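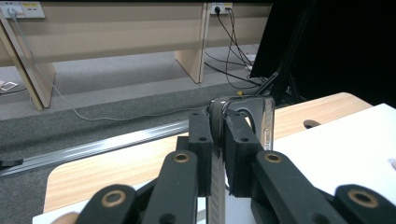

## 4. Cable opening and phone charging

This section covers the oval cable opening in the Dreltanent table, the cable tray under it, and the care of the wood surface where phones and other small devices are kept. It applies to tables with the light wood top and rounded corners. Assemble the legs and level the table (Section 3) before you start.

### 4.1 What you need

Supplied in bag C:

- Cable tray
- Tray screws
- Adhesive cable clips
- Hook-and-loop ties
- Felt pad, self-adhesive backing on one side only

Not supplied:

- Phillips screwdriver, medium
- Power strip with a flat plug
- Charging cable for your phone, long enough to reach from the tray to the table surface with some slack
- Soft cloth and mild dish soap

> **Note:** Tables delivered before February used a shorter tray. The steps are the same, but the screw holes sit closer to the back edge. If your holes do not line up with the tray, contact Trevberg customer service before drilling anything.

### 4.2 Placing the table

1. Decide which way the table will face. The opening is off center, near one end, and belongs on the side away from the person sitting.
2. Leave a gap of at least 170 mm between the back edge and the wall. A smaller gap makes the tray hard to reach later.
3. Check that the wall outlet can be reached by the power strip cord without stretching it. The cord should hang in a loose curve.
4. Put the table on its felt feet if the floor is wood or laminate.

If the outlet is on the other side of the room, turn the table around. Do not use a second extension cord.

### 4.3 Fitting the tray

**CAUTION:** Unplug everything on or near the table before working underneath it.

1. Clear the tabletop. Take phones, glasses and lamps off completely.
2. With a second person, lay the table upside down on a blanket or carpet. Lift it by the frame. Lifting by the edge of the opening can split the wood.
3. Find the predrilled holes next to the opening.
4. Hold the tray over the holes with the open side facing the back edge.
5. Start all the screws by hand, then tighten each one until the tray stops moving. Stop there. The screws are short and will strip the wood if forced.
6. Turn the table back over with two people and set it down on all its legs at once.

The tray holds one power strip up to 300 mm long and the power adapters plugged into it. It is not meant for books, drives or anything with a fan.

### 4.4 Running the cables

1. Lay the power strip in the tray with the sockets facing up.
2. Pass the small end of the charging cable up through the opening from below. If the adapter is attached and won't fit, take it off and pass only the cable.
3. Pull about 200 mm of cable up onto the tabletop.
4. Plug the adapter into the strip.
5. Fold the extra cable into a loose bundle and close a hook-and-loop tie around it. Do not wind it tightly around the adapter.
6. Press a cable clip onto the underside of the table beside the opening and push the cable into it. Hold the clip down for a full minute. Leave it overnight before pulling on the cable.
7. Repeat for other cables. Lamp cords go in last since they are the thickest.
8. Plug the strip into the wall.

Tug each cable lightly from above. It should stay where it is. If it slides back through the opening, move the clip closer or use a second one.

> **Note:** Large plugs with a grounding pin will not pass through the opening. Remove nothing from the plug to make it fit. Run the cord over the back edge instead.

### 4.5 Where to keep the phone

Pick one place for the phone and use it for both charging and setting down. The area beside the opening works well if you sit with that end of the table near your hand. Left-handed users may prefer to turn the table around and repeat 4.2.

1. Wipe the area and let it dry.
2. Peel the backing from the felt pad and press the pad down flat, starting from one side.
3. Set the phone on the pad with its charging port toward the opening.
4. Connect the cable. It should reach with a slight bend and no pull.

Phones with metal edges can leave fine gray marks on light wood when they are pushed along the surface. Pick the phone up to move it. If you often lean the phone up on its edge for video calls, use a stand with a rubber base. A phone standing on its edge without support falls easily, and a hard metal corner will dent the top.

**CAUTION:** Do not charge a phone under papers, a cloth or a place mat. Phones get warm while charging, and trapped heat can mark the finish as well as harm the battery.

**CAUTION:** Keep drinks at the opposite end of the table from the opening. Liquid that runs into the opening goes straight into the tray. If this happens, switch off the outlet at the breaker before touching the strip.

### 4.6 Wireless chargers

A flat wireless charger can be used on the tabletop. Place it on the felt pad or on its own rubber ring, never on the bare wood. Chargers cannot be mounted under the top. The wood is too thick for them to work, and screws or glue there will void the Trevberg warranty.

If your phone has a case with a metal ring or a card pocket, follow the phone maker's instructions.

### 4.7 Cleaning around the opening

Weekly:

- Dust the tabletop along the grain with a dry cloth.
- Wipe the inner edge of the opening with a barely damp cloth, then dry it right away.

Twice a year:

- Unplug the strip and vacuum the tray with a brush nozzle.
- Check cords for cracks or flat spots. Replace any that are damaged.
- Press each clip to see that it still holds.

For gray rub marks, use a drop of dish soap on a damp cloth and work along the grain. If a mark stays, sand lightly by hand with 1,000 grit paper, wipe off the dust, and apply the Paulík care oil from the finishing kit. Test on the underside first. Sanding leaves a paler patch that evens out after a few weeks of daylight.

Do not use glass cleaner, bleach or melamine sponges.

### 4.8 Problems

| Problem | What to do |
|---|---|
| Cable keeps slipping back down | Add a clip next to the opening; see 4.4, step 6 |
| Clip falls off | Clean the underside with a dry cloth and use a new clip |
| Tray rattles | Tighten the tray screws by hand; check that no adapter touches the table frame |
| Phone does not charge | Try the same cable and adapter in a wall outlet, then check the switch on the strip |
| Rough edge inside the opening | Smooth with fine sandpaper and oil lightly |

Spare clips and felt pads can be ordered as one set under the name Tatusau. Tray screws are sold separately; give the year of purchase when ordering.

Continue with Section 5, Adding the side shelf.

*Revised October 28, 2022*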